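Osero Counter Caddy - 3 tier, powder coated

Home / Catering and café / Counter and table service / Caddies

Code: OS-1075
In stock. Order before 2pm, goes same day.

The one we get asked for most. Cafés, sandwich bars, church halls, the odd pub. Three tiers, one handle, sits by the till and holds all the small stuff that otherwise ends up in a shoebox - stirrers, sachets, napkins, lids, cocktail sticks.

Replaces the old Kornar two tier, which we've stopped doing. If you've got the Kornar and want spares see further down.

What you get
Frame, 3 trays, handle, four rubber feet, bag of screws. Allen key in the bag. No dividers, they're seperate (Dalisay dividers, pack of 2, fit the top and middle trays only).

Size
Width 31 cm. Trays lift out from the front so leave a bit of elbow room. Check under your shelf before ordering, we do get them back because the handle won't clear.

Colours
Black, cream, sage. Sage is slower, comes in with the March container and then when it's gone it's gone. Black is always here.

Putting it together
Feet first. Then the uprights, finger tight only. Drop the trays in, check it's sitting level, then tighten everything. If you tighten as you go the middle tray binds and you'll be ringing us. Handle last.

The instruction sheet shows the handle the wrong way round on page 2. Curve goes towards the back. Osero know, new sheet is coming, has been coming for a while.

Which tray for what
Up to you obviously but most people go: napkins and bigger sachets at the bottom, stirrers and cutlery in the middle, little tubs and picks on top. Top tray has a raised lip so round containers don't roll off when somebody leans on the counter. Small tubs stand upright in it fine. Very tall bottles no, put those in the bottom or leave them out, it gets top heavy.

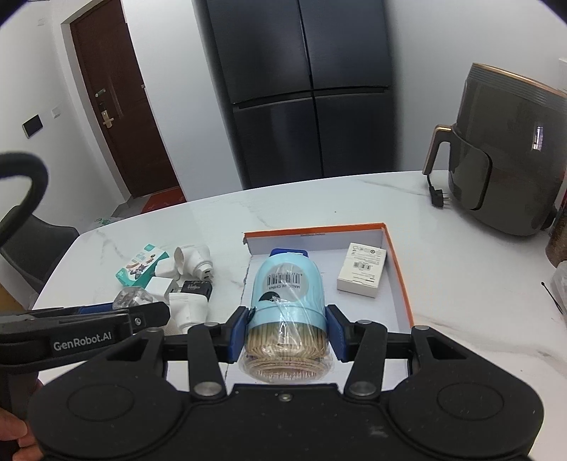
Toothpicks in a light-blue tub, film still on. Tub not included with the caddy.

Picks and sticks - if you're buying in tubs, keep a spare behind the counter and swap the whole thing when it runs low. Topping up a half empty one in the middle of lunch is a good way to drop the lot. Wrapped picks are better for self service, plain ones are fine if staff hand them out or they're just for the club sandwiches. We sell both, see Consumables.

Cleaning
Trays come out, warm soapy water, soft cloth, dry them properly. Not dishwasher safe. Powder coat will take a lot but not the scourer and not bleach spray left on overnight. Frame just wants a wipe. Sugar gets into the corners of the bottom tray, an old toothbrush sorts it.

Spares
Trays - sold singly, say which tier
Handle - black only
Feet - pack of four
Screw bag - free if you're missing one, just email
Kornar two tier - handles and feet only, no trays left

Delivery
Goes flat packed with Dronilero, tracked. Mainland next working day on most postcodes, Highlands and islands allow longer. Somebody needs to be in to sign. Cafés, put your opening hours in the notes box please, drivers turn up at 8am and find the shutters down.

Damaged? Photo of the box and photo of the damage, send both, we'll get a new part out. Keep the box till it's sorted.

Returns
Unused, in the box, 30 days. You pay the postage back unless it's our mistake. Dividers can't come back once the bag's open.

Trade
Ordering for more than one site, talk to Sohail Satti on the trade desk before you put it through the website, he can do a better price and hold stock for you. Account customers log in first or you'll see the wrong price.

Reviews

Ruan Visser
Good solid thing. Had the Kornar before and this is heavier, doesn't slide about. Sheet is wrong about the handle like it says above, took it off and turned it round, five minutes. Cream marks a bit easier than I'd like, would get black next time.
Reply from shop: thanks Ruan. Yes black hides more. The cream does come up with washing up liquid.

Verified buyer
Fine but would of liked the dividers in the box at this price.

Verified buyer
Bought one for the counter and then another for the coffee cart. On the cart take the top tray off before you move it, learnt that with a full load of sugar.

Goes with
Dalisay dividers, pack of 2
Dalisay napkin weight
Osero till mat, black
Stirrers, wooden, boxed
Cocktail picks, wrapped or plain

Questions about this item - use the form, or ring between 9 and 4. Quote OS-1075.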